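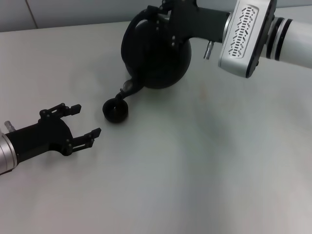 The final task of the spring round at Tanguy College is to serve a cup of tea. The robot has 300 seconds. It has to pick up a kettle by the handle, bring the spout over a small cup, pour without flooding the table, put the kettle back down and hand the cup over to the side where a judge is waiting. Touching the robot during the run ends it.

Six student teams entered this year. The one from the automation club, which calls its entry Todum, has been working on the pour since January in a ground-floor lab next to the machine shop.

"Picking up the kettle took us one afternoon," said Zihan Zheng, a third-year student who leads the team. "Everything after that took the rest of the term."

The difficulty starts with the handle. A person holding a kettle adjusts the wrist all the time without thinking about it. A gripper with two flat fingers holds the handle at one place, and if the load shifts, the whole kettle can swing. Todum's early pours were done with the grip close to the front of the loop. The kettle rolled slightly in the fingers as it tilted, and the stream landed beside the cup. The team moved the grip back, lost some reach, and then had to move the cup closer to make up for it.

The students teach the arms by demonstration. One of them guides the two arms through the task, the computer records the motion, and the recordings are used to train a program that attempts the task without help. For the pour, the club collected 700 recordings over two months. Students signed up for hour-long shifts on a sheet taped to the lab door. The cup was placed in a different spot each time, so that the program would have to look for it.

Not all of the recordings were usable. Zheng threw out a large batch from February after noticing that the people on the evening shift had been tilting the kettle much faster than everyone else. The robot had learned both speeds and would switch between them halfway through a pour.

"You could tell who had trained it by watching," she said. "It poured like Monday's people and then it poured like the others."

That line got changed on the team's whiteboard to a list of rules for whoever was on shift. Line up the spout first. Stop over the cup. Then tilt. The second arm stays open and out of the way until the kettle is clear, and only then goes for the cup.

Ottmar Böttcher teaches the course the club grew out of and runs the competition. He wrote the tea task himself, after several years of block stacking. He wanted something where a run could be partly right. Judges weigh the cup afterward, and a team can score points for a half-full one. Points come off for water on the table.

"With blocks, the tower is up or it's down," Böttcher said. "With water you have to decide how good is good enough, and they argue about that with each other. I like listening to it."

Practice is done with water from the tap, and at first it was done with no water at all. The club ran dry pours for weeks, checking only where the spout ended up. Böttcher allows this, though he warns every team that a full kettle behaves differently from an empty one. Todum's members found that out at the qualifying round, when the arm sagged a little under the weight and the spout tapped the rim of the cup. They still went through, with 68 points, in 4th place.

Since then they have recorded new demonstrations at three fill levels. The club also has a small sponsor, the parts supplier Eleck, which pays for replacement finger pads. The pads wear smooth and the handle starts to slip — usually late in the evening, according to Zheng, when the spares are locked in the office.

The final is on 13th April in the main hall, and it is open to the public. The top two teams go on to the regional meet in Kerkilden in July, where the task will be the same but the organizers will supply their own kettle. Teams will get to see it an hour before the start.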